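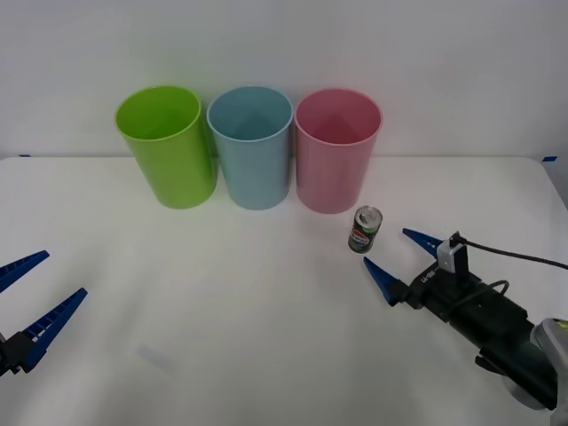
Call for participants: taste threshold study, Piredow site

2024-06-23
By Corina Brunner

The sensory laboratory at Eltum is recruiting adults for a study of bitterness detection in drinking water. Samples contain food-grade quinine or magnesium salts at low concentrations. The results will be used to revise the dilution series the laboratory adopted in March.

Who can apply

Applicants must be between 18 and 65, non-smokers, and able to attend all three sessions. Previous tasting experience is not required. Persons who have served on a trained panel in the past year are excluded, as are those who are pregnant, allergic to quinine, or taking medication known to alter taste. A cold on the day of a session means rescheduling — call the desk before traveling.

Procedure

Each session lasts 40 minutes. Samples are presented in sets of three: two are plain water and one contains the test compound. Participants taste from left to right, expectorate, and indicate which sample differs. A choice must be recorded for every set, including when no difference is perceived. Participants rinse and wait 30 seconds between sets.

Do not eat, drink coffee, chew gum or brush your teeth in the hour before a session. Perfume and scented hand cream should not be worn in the booths.

Payment and data

Payment is made by bank transfer after the third session. Partial attendance is paid per session, without the completion supplement. Responses are stored under a participant number and kept separate from contact details. Withdrawal is possible at any point without a stated reason.

How to apply

Request the screening form from Éabha Conneely at the Piredow desk, quoting reference 789. State any food allergies and your available mornings. Questions on the protocol go to Malachy Ó Ceallaigh. Applicants will receive a reply whether or not they are selected.

Recent calls
Vasseur: texture panel, evening sessions
Laboratory technician, part time
Odor recognition study — closed

Contact: Participant Desk, Eltum, Piredow
© 2024 Eltum
Back to top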